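Review: the Koubek study reader and leader's guide, after one term with our house group

Our group at Flistness chapel has nine evenings of the Koubek course behind it now, and two people from other churches have asked me whether they should buy it. I have written my answer out once so I can send it to both of them.

Koubek is a course on the Letter of James, published by Plalico. What you get is a reader for each member, a leader's guide, and a set of prayer cards. The reader runs to 159 pages. We bought eleven readers and one guide, and later a second guide when Naheed Janjua began leading every other week.

The reader

It is a paperback with a sewn spine, and it opens flat on a knee. That matters more than it sounds when you are also holding a Bible and a mug. The type is a good size. Two of our members are past eighty and neither asked for large print, though Plalico does sell it.

Each chapter takes one passage, prints it in full, and follows it with four or five pages of comment. Then come the questions. The comment is sound and careful. The author is at his best on the tongue in chapter three of the letter, where he spends a long time on what people say in car parks after the service and hardly any on swearing. We talked until half past ten that night.

He is weaker on faith and works. He sets out Paul and James side by side, says that they agree, and moves on in a page and a half. Usman Hayat, who came to faith as an adult and reads a great deal, found this thin and said so. We ended up using notes from our old Bomer commentary for that evening and for the one after it. If your group has people who will press on this point, have something else to hand.

The space left for written answers is too small. Most of us gave up and used a notebook.

The leader's guide

I have led groups from guides that tell you what everyone ought to say. This one mostly gives you background on the passage and a second set of questions in case the first set dries up. The second set is often the better one. For the passage on rich and poor in the assembly, the reader asks "How do we welcome visitors?", and we got the answers you would expect. The guide asks "Who in your church has never been invited to your house?" There was a long silence and then the most useful talk of the term.

Timings in the guide are wrong. It allows an hour for each session, including prayer. We never finished in under an hour and a half, and we are not a slow group. I would cut one question from every chapter before you begin.

There is also a page of suggested hymns for each session. We don't sing at house group, so I can't say much about them, except that I knew most of them.

The prayer cards

These were what I had least hope for and what has lasted longest. There are 3 sets, one each for morning, evening and intercession, printed on plain card with a verse on one side and a short prayer on the other. The prayers are short enough to say aloud without anybody feeling they are making a speech. Several members who had never prayed out loud in the group did so by reading a card, and two of them have since gone on without one.

The intercession cards leave a gap for names. Write in pencil.

My only complaint is that the evening cards lean heavily on the Psalms of lament. I love those Psalms, but some variety would have helped in the weeks when people arrived cheerful. 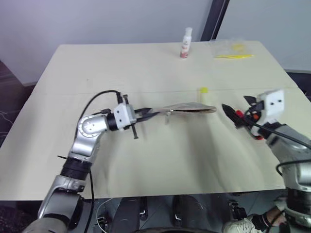 Price and ordering

The full order came to £466 with postage, which was a good deal for a group our size to find. Members paid for their own readers if they could and the chapel paid for the rest. You can order readers singly, and I would advise a small church to begin with the guide and three or four readers, and see how the first two sessions go.

Ordering was simple. One reader had a section bound in upside down, and Plalico sent another without asking for the first one back.

Would I buy it again?

Yes, for a group that already knows one another. The questions ask for a fair amount of openness, and I would not start with it in a group of strangers or with people who are new to the Bible. For them I would choose one of the Gospels and a much shorter course.

We begin again in September with Ruth. Naheed is looking at the Koubek volume on it, and if we use that one I will add a note at the end of this review.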